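Who looks after the picking cell at Stenham?

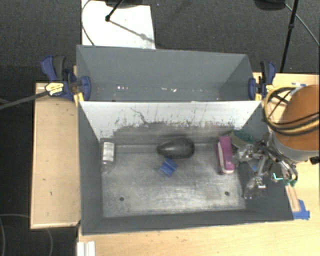
The cell has been back in use since Friday, and we are told the wall between its two bins is next on the list. I'll believe that when I see it. The side facing the front bin is badly scuffed low down, with scratches running up and down across the worn patch, and so far the answer has been to keep picking.

Chrysoula Theodorakopoulos, who took over the upkeep rota in December, wants the bins swapped every 33 days. Heltstead, who sold us the service plan, say wear like this is cosmetic. Perhaps it is. They said much the same about the finger parts, and we have replaced 2 sets.

My own doubts are about the clamps. One on each side grips the bins where they meet, and the arm's idea of where the floor is depends on nothing having shifted. The rota allows about 20 minutes for checking them and running the Plistero alignment routine. That is fine on a good morning – less so when the cables also need looking over where they loop round the arm.

Job 3802 is still open for the divider. Anyone on the early shift who finds a clamp slack should write it on the sheet before tightening it, please. Last month's sheet has four signatures and no readings.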